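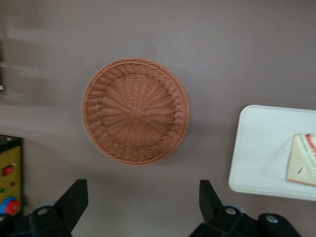 Hsin-yi Kwan wrote to us after the first release that a dataset about lunch packing ought to say somewhere what became of the people who packed the lunches, and that she had read the whole README twice looking for it. She was right, and so this version of the card is a good deal longer than the old one. Thank you, Hsin-yi, and please keep writing.

Caltasero Lunch Line - data card
Version 2, June 30, 2022
Maintained by Dimas Nugroho and Solveig Halvorsen

What this is

Caltasero Lunch Line is a collection of 574 short recordings of a two-finger gripper doing small food-handling jobs at a tabletop station, mostly moving sandwiches between trays and baskets. The recordings come from the wrist camera. They were made in the prep kitchen at Foston, which makes up boxed and basket lunches for offices in the neighborhood, and the tasks were picked by the people who do that work every day (this matters to us, and you will hear more about it further down).

What is in the folders

clips/ - the recordings, one folder per session
notes/ - written comments from the kitchen staff, lightly edited for spelling
splits/ - our suggested division, with 186 recordings held back for testing
CHANGES.txt - what moved between versions

Each recording has a one-line task sentence, such as "put the sandwich in the basket," typed by whoever was at the station. We left the wording alone. Some people write "pop it in" and some write "place," and we have grown rather fond of the mixture.

How the work has changed at Foston

Before March, two people stood at the packing counter from early morning until the vans left. The same reach, from tray to basket, came up again and again, and sore shoulders were simply part of the job. The station now takes a share of that reaching on the plainer orders. Ka-ming Ko, who ran the counter for years, spends that part of the morning setting out trays, checking what goes into each order, and stepping in when a sandwich is sitting at an awkward angle or has started to come apart.

She likes some of this and dislikes some of it, and her notes say so plainly. Her shoulders are better. She misses the talk, because a counter with two people at it is a sociable place, and watching a machine is a quieter way to spend a morning. She also found that for the first few weeks she was more tired at the end of a shift than before, from the waiting and the paying attention. Foston answered by cutting the stretches at the station to 40 minutes, with a swap to other kitchen work in between, and that has helped a lot.

Nobody's hours were reduced while we were recording. We can't promise what any kitchen will decide later on, and we would ask you not to cite this dataset as proof that jobs are safe, or that they aren't. It covers one kitchen that was kind enough to let us in.

Stopping the station

Everyone on shift may press the stop, for any reason, and doesn't have to explain it afterward. Sessions that ended that way are kept and marked "stopped" in the task file. Please don't filter them out without a thought - Tavion Villanueva went through them with the staff, and the notes that came out of those talks are some of the most useful reading in the whole package.

Known gaps

Soft fillings are underrepresented. Wraps are missing altogether. Focus is uneven in the wrist recordings, and objects near the border are often only partly in view. The notes are in English only, although a good deal of the talking in that kitchen isn't, and we know something was lost there.

Questions and corrections

Write to either maintainer. If you work in a kitchen yourself and your mornings look different from the ones described in this card, we would love to hear about them, however short the message. Comments from kitchen workers go into notes/ with the next release, under your name or without it, whichever you prefer.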